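Lurimetti Desk Ledge
Home > Tables and desks > Ledges and risers

Wood, glossy yellow-brown finish, rounded front edge
Price: $90
In stock, ships in flat wrap with felt pads included

I started making this ledge for my own work table, and it took me three tries to get one I'd want to sell. The first was too shallow for anything fatter than a pencil cup. The second had a square front edge that looked very sharp and grown-up and dug into my wrists every time I reached over it for the stapler. The third is the one on this page, and I've had no wish to change it (well, one wish, see the bit about colors further down).

The idea is simple. You have a table, the table fills up, and the things you need all day end up behind the things you needed once last August. The ledge gives you a second level along the back, so the tall stuff moves up there and the front stays yours. Drinks, boxes, the little cards and stickers that come with everything now – all of it goes up top.

I keep mugs down on the table myself, tucked in close to the front of the ledge where I can find the handle without looking. Tall bottles go up on a coaster. A cardboard box stood on its end makes a surprisingly decent cubby for mail, too, and I'd much sooner do that than buy another organizer!
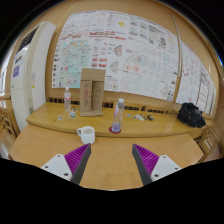 Size and fit

The ledge is 15 inches deep. We cut it to the length you give us at checkout, up to the maximum shown in the drop-down, and the price is the same for any length in the list. Please measure the table and not the wall. I've had a few orders come back from people who measured wall to wall and forgot the baseboard, and a ledge that's a hair too long is a very annoying thing to own.

It works two ways. You can set it on top of the table at the back, or you can stand it behind the table on the leg kit so the front edge runs along just past the tabletop. The leg kit is sold separately and it's adjustable, so don't worry if your floor isn't level. Mine certainly isn't.

If you hang posters or a calendar over your desk, check where the bottom edge lands before you order. A tall box up on the ledge will hide more of the wall than you'd think. I lost the whole bottom row of a calendar that way and missed a dentist appointment.

The finish

Glossy, and I'm not sorry about it. I know matte is what everyone wants this year, and we do sell a matte one under the Atombridge name, but the gloss wipes clean in one pass and the matte doesn't. If you eat or drink where you work, get the gloss. Light does bounce off it a little in the afternoon, so if your table faces a big window you may want to pull the blind.

For everyday cleaning, a damp cloth is plenty. Twice a year I go over mine with Ó Dálaigh furniture cream, the plain one with no scent, and buff it off after a few minutes. Skip anything that says "restores" on the label. Those leave a film, the film goes sticky, and then you're picking eraser crumbs off it until Christmas.

Tape is fine for a day or so. Leave it longer and you'll be rubbing at the leftover glue with your thumb.

Drinks and paper

This is where I get the most email, so I'll give it some space. The finish will put up with a drip. It won't put up with a cold bottle sweating on the same spot from breakfast to dinner, and neither will any other finish I've tried. Use a coaster. We throw in one Flaseo coaster with every ledge and extras are cheap, so get a couple while you're here.

Set the coaster right up at the front of the ledge. It feels wrong for the first day or two, then you notice you've stopped knocking over the things behind it on the way to your water. And pick a bottle with a cap that screws down! An open glass over paperwork is asking for it. I unfold big printed sheets on my table all the time, the kind with tiny pictures and far too much text, and they take up so much room that the drink ends up right beside them no matter how good my intentions are. A screw cap has saved me more than once. 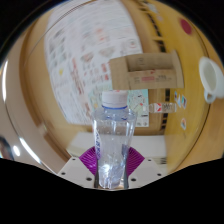 One customer wrote in to ask if the coaster could be set into the wood so it stays put. We talked it over in the shop and decided against it, at least for now. A cut-out pins you to one spot forever, and it's a pain to clean once crumbs get down in there. What she ended up doing was sticking a dab of removable putty under hers, and she tells me it hasn't moved. I've copied her and can say the same.

Colors

Yellow-brown only in the gloss. I'd love a darker one (that's the wish I mentioned) but the test boards came out blotchy and I'm not going to sell blotchy. If you want to hear when a dark one is ready, leave your email in the box at the bottom and pick "ledges only", or you'll get the lamp news as well.

What's in the package

One ledge, cut to your length
Felt pads for the underside, already cut, peel and stick
One Flaseo coaster
A small cloth

Shipping and returns

Orders placed before Saturday noon go out the following week. You have 14 days to send a ledge back if you don't get along with it. Keep the wrap until you're sure, please – it's made for the piece and it's very hard to pack one safely without it. Custom lengths can come back too, as long as the finish isn't scratched.

Goes well with

Leg kit, adjustable
Extra Flaseo coasters, set of two
Atombridge matte ledge, same depth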